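Stasudora Picture and Letter Blocks

Natural wood alphabet blocks for children ages 2 and up
Sold by Ekström, Runville

Overview
Details
Care
Shipping and returns

The Stasudora set is a plain wooden block set with printed faces. The wood is left unpainted, so what you see between the pictures and letters is the natural color of the cube. Expect it to vary a little from block to block. Some cubes are nearly white and others lean toward straw, and we do not sort them by shade before packing.

The blocks are made for Ekström by Positz, a small workshop that has supplied our wooden toys for 17 years. Ingegerd Nyberg drew the pictures. They are line drawings in muted inks, and fruit shows up often because she wanted things a toddler would already know from the kitchen. The pineapple is the one customers ask about. It has been requested as a wall print, and we don't have one. 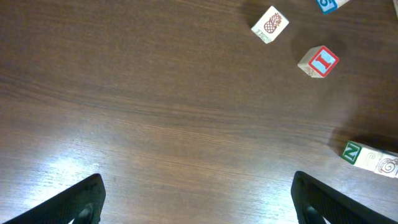 Most families end up using the blocks at a table. They stay put on a smooth top and can be slid around without catching, so a child who can't stack yet can still line them up or push them into a row. On carpet they tip easily, and towers over four or five blocks don't last. If you are worried about a good dining table, lay down a cloth first. The edges of the blocks are sanded but the corners are still corners, and a dropped block can leave a dent in a soft wood.

For children who are starting on letters, we suggest taking out a handful at a time. Put the rest back in the bag. A full set dumped on the table is fun for building but makes it hard to find the letter you want.

Details

Contents: 38 blocks and a cotton drawstring bag
Material: solid wood, unpainted
Printing: printed directly on the wood, no stickers
Finish: none
Bag: 14 inches tall, machine washable
Recommended age: 2 years and up
Item name on invoice: Stasudora P&L Blocks

Care

Wipe the blocks with a damp cloth and dry them right away. Do not soak them and do not put them in the dishwasher. The wood has no lacquer on it, so it will take up water and the printed faces can lift. Juice and berry stains usually stay. Light sanding will remove a stain from a bare area, but it will also remove the print if you go over it.

With regular play the pictures fade slowly, mostly along the edges. Blocks that have been chewed get rough and should be sanded smooth with fine paper or taken out of the set.

Replacement blocks

Single blocks are available. Write to Borghild Kvam at the Runville store with the letter or picture you need. Replacements come from current stock and may be lighter than the blocks you have at home, particularly if your set has spent time near a window. They even out over a few months.

Shipping and returns

Orders placed before noon leave the store the same day. Unused sets can be returned within 38 days in the original bag. We can't take back single blocks.

The next delivery from Positz is due in February. If the set shows as out of stock, leave your email address and we will write when it arrives.

Goes with

Ekström low shelf, two compartments
Positz stacking rings, natural
Positz pull cart, fits one full set of blocks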